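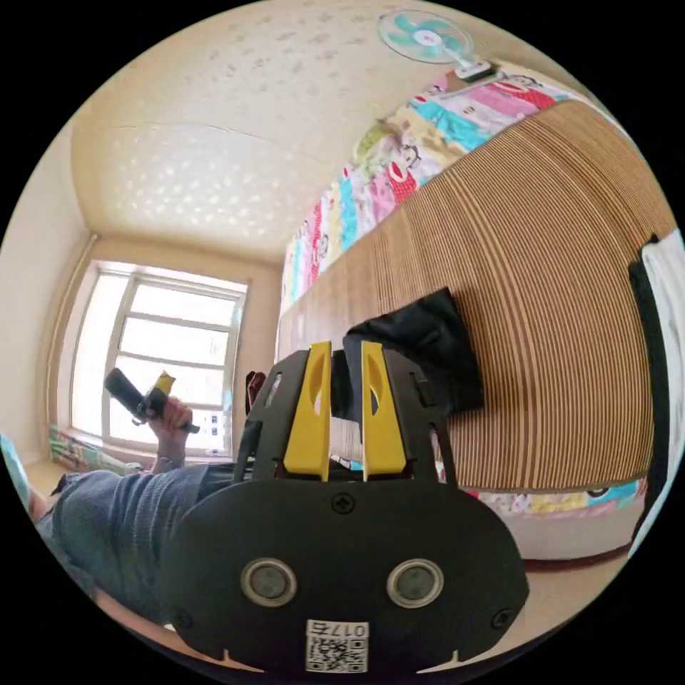 gripfan_8
Has anyone else bought the Kallon hand grippers from Marnton? I've had a pair for a month and I want to compare notes before I order more. We use them for bedroom chores, mostly picking clothes up off the bed and folding them, and the thing I like best is the fingers. They're bright yellow on a black body, so when I scrub through footage I can find the tips right away, even with a quilt covered in cartoon monkeys behind them. Paid $1081 for the pair with the Kukex software thrown in for 30 days. Setup took me one evening (and most of a pizza).

slowservo
The software is where they get you. After the 30 days it's a subscription, and the export is painful without it. Hardware's fine. I'd still take the Ammann set, which was $2226 when I bought it in June but came with everything.

gripfan_8
Twice the price though! And I can write my own export -- I already have half of it working. Here's one from the same room so you can see how much the lens takes in.
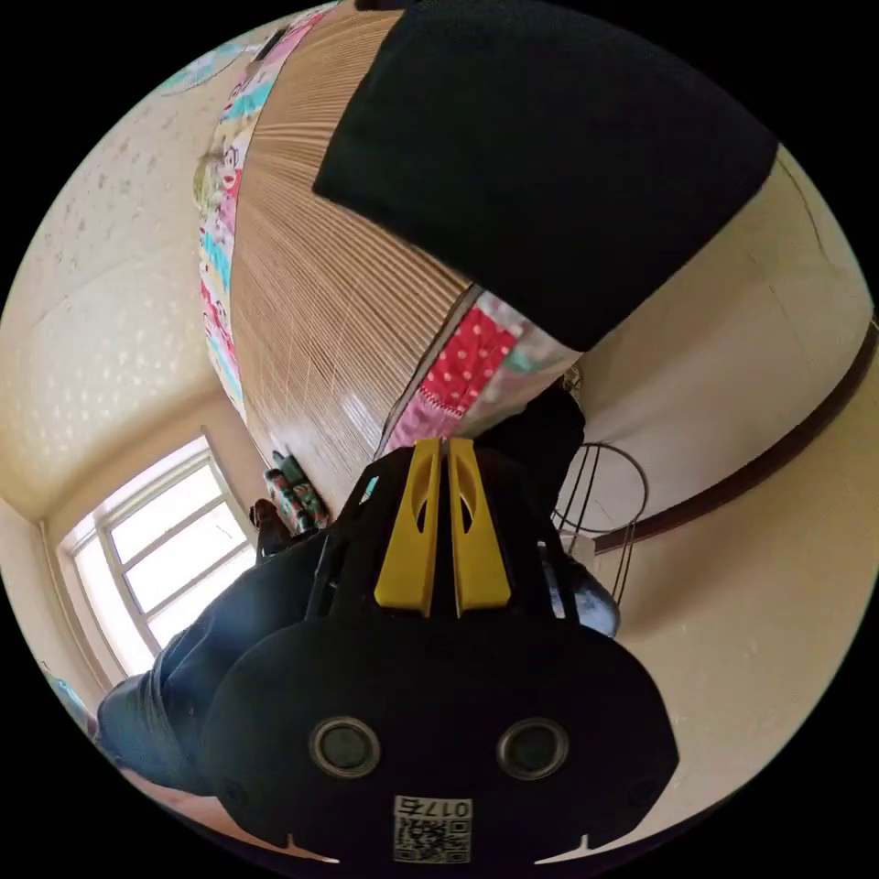 Kallon over the bed. Window, mat and wall all in one view.

Soo-ah Joo
That's a lot of bend toward the rim. Does your tracking hold up when the window is that bright? Mine kept drifting on the Kallon until I hung a curtain. Also the body is chunky. I have small hands and my wrist was done after 8 takes.

gripfan_8
Tracking has been okay for me, a couple of bad takes on sunny mornings. The chunkiness I'll give you. It does fill up the bottom of the picture.

slowservo
"A couple of bad takes" is how it starts, lol. Check your drift numbers before you buy more. How does it do with two people working at once? 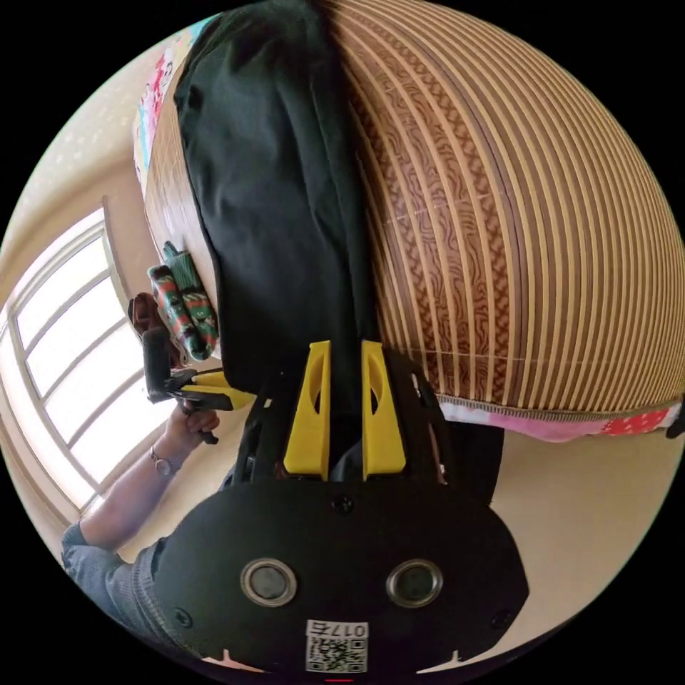 Two grippers going, seen from mine. The other one is at left, by the window.

gripfan_8
No trouble so far with two. We call out before we reach for anything and that's about it.

Soo-ah Joo
OK, that's better than I expected. I still want a lighter body before I spend money on another one. Marnton support told me to email them about a trade-in, so I'll post here when they answer.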